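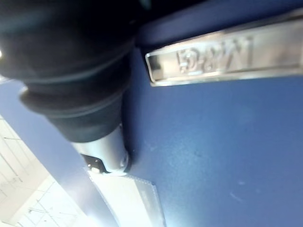
Blick der Handgelenkkamera, ganz nah am blauen Kasten

März, kurz nach elf am Abend

Ich sitze noch in der Küche, der Tee ist längst kalt, und eigentlich wollte ich heute gar nichts mehr schreiben, aber wenn ich es jetzt nicht tue, habe ich morgen die Hälfte vergessen und ärgere mich wieder über mich selbst (so wie im Januar, als ich drei Seiten lang über das Mittagessen geschrieben habe und kein Wort über die neue Kalibrierung!).

Also, die Aktenkästen. Seit Wochen reden wir davon, und seit heute Vormittag sind wir richtig dabei. Der Arm soll einen Kasten halten und ihn in den niedrigen Holzschrank stellen, dessen beide Türen schon offen stehen. Für einen Menschen ist das so ein Handgriff, bei dem man nebenher telefoniert. Für unser Modell ist es eine Zumutung, denn je näher es dem Kasten kommt, desto weniger sieht es davon. Am Handgelenk bleibt dann fast nur noch eine blaue Fläche übrig, dazu ein Stück vom eigenen Gelenk und irgendwo ein heller Rand, und daraus soll das arme Ding schließen, wie schräg es den Kasten gerade hält.

Mirela hatte deshalb vorgeschlagen, die Handgelenkbilder während der Griffphase schwächer zu gewichten und mehr auf die Kopfkamera zu hören. Ich war dagegen, ziemlich laut sogar, und habe mich beim Kaffee noch eine Viertelstunde lang darüber verbreitet, dass gerade die Kante des Kastens so eine schöne, klare Linie abgibt und man die doch nicht einfach wegwerfen kann. 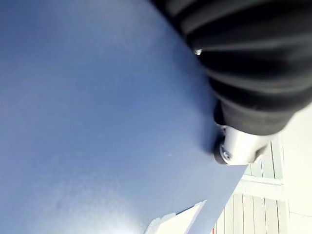 Nun ja, und dann haben wir es eben beides gerechnet, einmal meine Variante und einmal ihre, jeweils mit denselben 400 Vorführungen, die Raimo und ich im Winter mit so viel Geduld und so viel Lakritz eingesammelt haben. Danach kamen je 40 Versuche am Schrank. Bei meiner Variante gingen 14 daneben, meistens weil die untere Ecke am Schrankboden aufsetzte und der Kasten sich verkantete. Bei Mirelas waren es sechs. Sechs! Ich habe mich erst ein bisschen geschämt und mich dann so gefreut, dass ich ihr quer durch den Raum gewunken habe wie am Bahnhof.

Ganz geschlagen gebe ich mich trotzdem noch nicht. Kurz vor dem Absetzen, wenn der Kasten schon schräg über der Öffnung hängt, hilft die Kante nämlich doch, jedenfalls sieht es in den Kurven danach aus. Vielleicht darf das Gewicht also einfach mit der Höhe wandern, oben wenig, unten mehr. Ich habe das auf die Rückseite vom Kantinenzettel gezeichnet und in die Jackentasche gesteckt, bitte morgen vor dem Waschen herausnehmen.
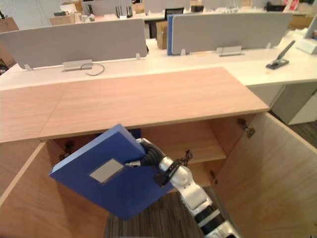

Hilkka Oksanen meinte am Nachmittag, sechs von 40 sei hübsch, aber solange wir nur eine einzige Schrankhöhe hätten, wisse man ja gar nicht, ob das Modell etwas über Kästen gelernt habe oder bloß etwas über diesen einen Schrank. Sie würde ihn als Erstes eine Handbreit verrücken und dann noch einmal zählen.

Damit hat sie recht, und ich habe es ihr auch gesagt, obwohl ich mir den Tag gern noch ein wenig länger schön gelassen hätte. Raimo will morgen früh den Schrank verschieben und die Position am Boden abkleben, und ich schreibe inzwischen die wandernde Gewichtung hinein. Für den Bericht an Gistberg brauchen wir am Ende wohl etwa 1000 Versuche, und wenn ich an mein Kreuz denke und daran, wie oft ich mich heute zu diesem Schrank hinuntergebückt habe, wird mir ein wenig anders. Tuulikki hat versprochen, mir ihr Kniekissen aus dem Garten mitzubringen, die Gute.

So, die Tasse noch ausspülen und dann ins Bett. Den Wecker habe ich auf halb sieben gestellt.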